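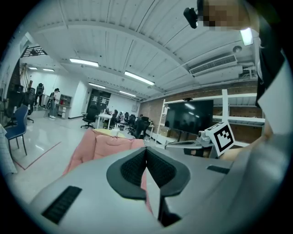
How long should you keep a sofa you don't like?

Until the day you can describe, without raising your voice, what you would buy in its place. I made the mistake of getting rid of mine before that, and spent most of a spring sitting on a folded duvet and forming opinions.

The old one was a Vetano, bought in a hurry the week I moved in, and it had the comfort of a bus shelter. You didn't sit on it so much as wait on it. I put up with it for years on the theory that a person who reads in bed and eats at the counter has no real need of a sofa. Then my back made its views known, and one Sunday I listed the thing for free and it was gone before lunch. The man who came for it didn't even sit down first. I think about him sometimes.

What followed was the education. I had assumed you walked into a store, sat on things, pointed at one, and paid. You do walk in. After that it gets complicated. The first place I tried was Rulta, out past the tire shop, where every sofa is named after a lake and nothing has a price until you've given them your email address. I sat on the Superior. I sat on the Tahoe. They felt identical, and so did the one in the corner that was half the cost and named after a reservoir. A salesman asked me what my "sitting style" was. I said seated. He wrote that down.

Next was Jidano, which is the kind of store with a candle going. The one I liked was $1,799, and the card on the arm said this was before fabric. I asked what it came in before fabric and was told that the question had never come up. To be fair to Jidano, it was a lovely thing to sit on, and I stayed on it long enough that a woman brought me water. If you have an afternoon to kill and a bad back, I recommend the place. Just leave your wallet in the car.

I then did what everybody does and went home to read reviews. Don't. There were 514 of them for one model, and they split cleanly between people who had owned it for a day and wanted to marry it and people who had owned it for a year and wanted a lawyer. Somebody had given it two stars for being blue. It is sold as blue.

By this point I had learned some words. I knew about eight-way hand-tied springs. I knew what a rub count was, and I'd begun to bring it up with people who had only come over to return a casserole dish. I had taped the outline of a three-seater on the living room floor and was walking around it politely, as if it might wake up. The cat, who had never once sat on the Vetano, took to sleeping inside the tape.

In the end I bought used. Rusnák is a secondhand place under the railroad bridge, with a heater that ticks and an owner who will tell you what's wrong with anything you touch. I have never been so charmed by a sales method. This one squeaks, that one smells of dog if it rains, those legs are from something else. I pointed at a plain brown two-seater at the back and he thought for a while and said it was ugly. Sold.

He's right, it is ugly. It's the brown of a school auditorium. But it is deep enough to lie down on with your knees bent, the arms are low enough for a head and wide enough for a mug, and I haven't thought about springs since it came through the door – sideways, with 4 screws missing from one foot and a great deal of language on the stairs.

A few things I'd pass on, for whatever my spring is worth. Measure the stairwell as well as the room, and measure the turn in the stairwell, and then knock something off for the banister. Sit on a sofa the way you sit at home, shoes off if they'll let you, slumped, looking at your phone. Sitting upright with your hands on your knees like a witness tells you nothing. Take whatever you usually read. If the store is playing music you enjoy, be suspicious.

And don't give away the old one first. I know it feels bold. It felt bold to me for one evening, and then I wanted to watch a movie.

The tape is still on the floor, by the way. It doesn't match the brown one at all, being a full seat too long, and I keep meaning to pull it up. The cat objects.

Next month I have to think about a lamp. I've already been told that it should be warm but not yellow, and that I should consider where the light "wants to go." I'd like it to go on my book. Rusnák has a shelf of them near the register, most of them with a cord problem, and I'll probably start there.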